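Packing Cubes and Compression Bags: Your Questions, Our Answers

We love packing. There, we said it! The Jelel travel blog gets more mail on packing cubes than on anything else, so we've pulled the questions that come up again and again into one page. If yours is missing, use the form at the bottom of the contact page and we'll add it the next time we update, usually in April before the summer rush.

What is a packing cube, anyway?

A zippered fabric pouch, shaped like a box, that holds one kind of thing inside your suitcase. Shirts in one, underwear in another, chargers in a third. When you get to your room you lift the cubes out, drop them in a drawer, and you're unpacked. The first time we did this was on a two-week trip with five hotels and we never went back to loose packing.

Do they really save space?

Regular cubes don't save much. They keep things from sprawling, and because rolled clothes stay rolled, you may gain a little room along the edges. Compression cubes are the ones with a second zipper that squeezes the whole thing flatter. Those do make a difference, especially with sweaters, fleece and puffy jackets! Jeans hardly shrink at all, so don't expect miracles there.

How many should I buy?

Start with three: one large, one medium, one small. That covers a carry-on for most people. A full-size checked bag can take five or six, but see how you like the small set first. Families often do one color per person and it works beautifully, right up until two kids want the green ones.

Which sizes fit a carry-on?

Measure the inside of your bag, not the outside. Wheel housings and the handle tubes eat up more floor space than you'd think. Two mediums side by side is a classic layout, with a slim cube running along the top for socks and swimwear. Leave the last couple of inches free for a toiletry kit.

Is rolling better than folding?

For T-shirts, leggings, pajamas and kids' clothes, roll. For button-down shirts and anything with a crease you care about, fold it flat to the full width of the cube and stack. We mix both in the same cube all the time. A folded dress shirt on the bottom with rolled T-shirts on top travels really well.

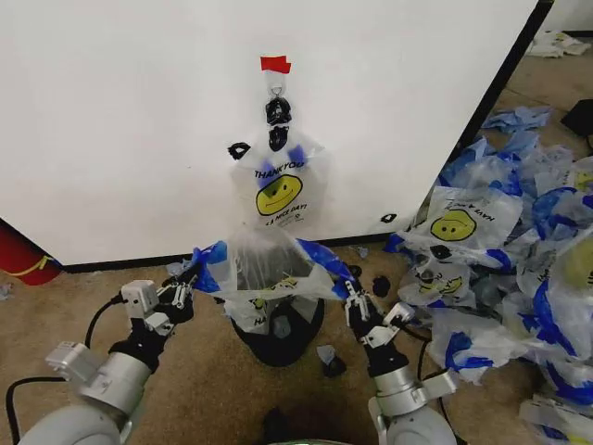 Reading time: 5 min

Will compressing my clothes make my bag too heavy?

It can! This is the one thing we'd love every new cube owner to hear. Squeezing clothes makes them smaller and leaves their weight exactly the same, so it's easy to fill the space you just won with more stuff and end up over the limit at check-in. Weigh the bag at home after you've zipped it. A basic hanging luggage scale is cheap and will last you years. If you don't have one, stand on the bathroom scale with the bag, then without it, and subtract.

What about vacuum bags, the kind you roll the air out of?

They're great for one-way bulk, like a winter coat on the way to a ski week. You press and roll, the air goes out through a valve, and a coat turns into a pancake. Two cautions, though. Clothes come out wrinkled, and the plastic can split at the seams if you overfill it. Pack a spare, and skip the type that needs a vacuum cleaner unless you know there'll be one where you're staying.

Can I wash packing cubes?

Most can be hand washed in cool water with a bit of mild soap. Turn them inside out, swish, rinse, and hang them by the loop until they're fully dry. Please keep them out of the dryer. Heat is rough on the coating inside many nylon cubes, and once it starts to flake it gets on everything. Check the tag on yours before you try the machine.

Mesh top or solid top?

Mesh lets you see what's in there and lets damp things breathe. Solid keeps dust and sand out and looks tidier on a hotel shelf. We use mesh for clothes and solid for shoes, and if you're heading to the beach we'd go solid all the way.

Do I need to take cubes out at airport security?

We've rarely been asked to. Liquids and electronics are a different story and the rules vary from airport to airport, so keep those in pouches you can grab quickly. The nice part is that if your bag does get opened, an officer can lift out a cube, look, and put it back without your socks rolling down the conveyor.

Where do the dirty clothes go?

Everybody has a system and they're all a bit different. Ours is to bring one empty cube and fill it as the trip goes on, moving the clean clothes into fewer cubes along the way. Double-sided cubes, with a divider down the middle, do this in one piece: clean on the left, dirty on the right, and the divider slides over as the balance changes. We adore them. For muddy hiking gear, use something waterproof with a roll top.

Which brands have you tried?

The three we reach for most are Tikia, Jang and Dundier. Tikia makes the lightest ones we own, thin enough to see through, and they're wonderful for summer clothes. Jang cubes have the smoothest compression zipper of the lot. It goes around corners without catching, and anyone who has fought a zipper at five in the morning will know how good that feels! The Dundier set is heavier and stiffer, so it stands up by itself in a drawer, and the 505 is our favorite size for a weekend.

My compression zipper keeps jamming. Any tips?

Close the main zipper first, all the way. Then lay the cube flat, put your palm on it, and push down just ahead of the slider as you pull. Go slowly at the corners. If fabric is caught, back up an inch and tuck it in. Rubbing a little candle wax along the teeth helps an old zipper a lot.

Are cubes worth it for a backpack?

Yes, and maybe even more than for a suitcase, especially with a top-loading pack where the thing you want is always at the bottom. Choose narrow cubes that match the width of the pack and stack them like books, heaviest close to your back. Put your rain jacket on top, outside any cube.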